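News > Workshop > Trials

Trillside workshop puts two grippers through a November's worth of odds and ends

The people at Trillside have always been fond of a good long trial, and the one they have just finished with their pair of table-top arms may be the longest yet. Over 10 weeks, starting back in November, they set the arms to picking up and putting down the sort of things most of us leave lying about the house, and kept a patient tally of how each one got on. By the time they called a halt they had nearly 3,000 attempts written down, which made for a great deal of paper and, we are told, an even greater deal of tea.

The question was a simple one. The workshop had two sets of gripper fingers to choose between, one from Traten and one from Matsuda, and wanted to know which would cope better with objects that are soft, slippery or just plain awkward. Both sets were tried on both arms, turn and turn about, so that neither had the benefit of the better-behaved motor.
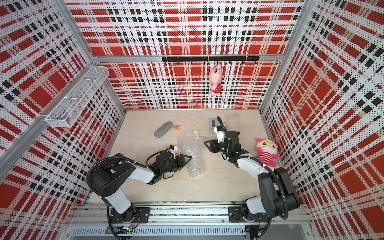 By our workshop correspondent
2025-02-17

Bubble wrap gave both arms a good deal to think about during the trial, as did a speckled grey glasses case, which has a habit of sliding away just when the fingers seem to have hold of it. The little orange clothespin was harder still, being so small that a slight error in the wrist meant closing on thin air. Plush toys, on the other hand, were a delight from start to finish, and visitors to the workshop tended to ask for those first (the one with the big yellow glasses has quite a following by now!).

In the end the Traten fingers came out ahead on soft things and the Matsuda ones on anything hard with a clear edge. The gap was widest on the glasses case, where Matsuda managed 59 clean lifts before its first drop and Traten only eight. On see-through plastic the two were so close that the workshop has declined to name a winner, and suspects the wrist cameras deserve more of the blame than the fingers do.

That suspicion has settled what happens next. Trillside means to keep the same arms and the same objects and change only the cameras, with a second model coming on loan from the friendly folk at Hollside, who have been through a similar exercise themselves and were very generous with their advice. The lighting will be looked at too, as clear plastic on a pale surface is a tricky thing to spot at the best of times.

Anyone who would like to see the full tally sheets can ask for a copy at the Trillside front desk.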